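Zirnus planner – frequently asked questions

Maintained by Nerys Maddocks. Last tidied in August, apart from the bits that weren't.

What does Zirnus do?
It takes a goal for the arm and works out a path that doesn't go through anything. It doesn't decide what the goal should be. If you ask it to put a mug inside a wall it will spend its full time budget trying, then report failure in a slightly hurt tone.

Do I need Primari as well?
Only if you want perception. Primari finds the objects and hands over poses; Zirnus believes every word. You can also type the poses in by hand, which is how most of us spent the first winter.

Why does it say "no valid start state" when the arm is plainly fine?
The arm is fine. The model of the arm is touching something. Nine times out of ten it is the table, which someone has entered with its height measured to the middle of the slab. Turn on the contact overlay and look for red.

Can I run two planners at once?
Yes, up to 4, and the first to finish wins. More than 4 is allowed by the config file and by nothing else.

What is error 1473?
The planner found a path and the controller turned it down, usually over a joint speed limit. Lower the speed scale and replan. Sending the same path again is popular but has no effect.

Why is my simulated test so odd to look at?

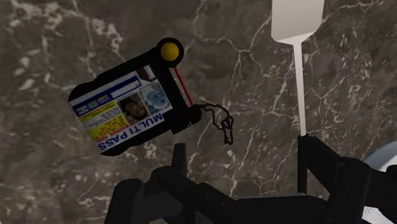 Random backgrounds and props are switched on by default in the Semholm test set, so that perception can't get by on always knowing what the worktop looks like. The wrist view is the one to check first, as both gripper fingers should show along the bottom. Objects are placed without much regard for taste: a Multi Pass card in a black holder, with its chain dangling against veined marble, may share the view with a white paddle. If the card's lettering comes out upside down, leave it alone. Rotation is part of the test. To get plain backgrounds back, set the variety level to 0.

How long should a plan take?
Under 2 seconds for an ordinary reach. Cluttered shelves can take almost 16, and if you're past that the time limit has been edited, probably by you.

Does it work with the Vaughan controller?
The new one, yes. The old one accepts paths but ignores the timing, so everything arrives in the right place with a thump.

Where do I report a bug?
On the tracker, with the log attached. A bug report reading "arm went weird" will be answered in kind.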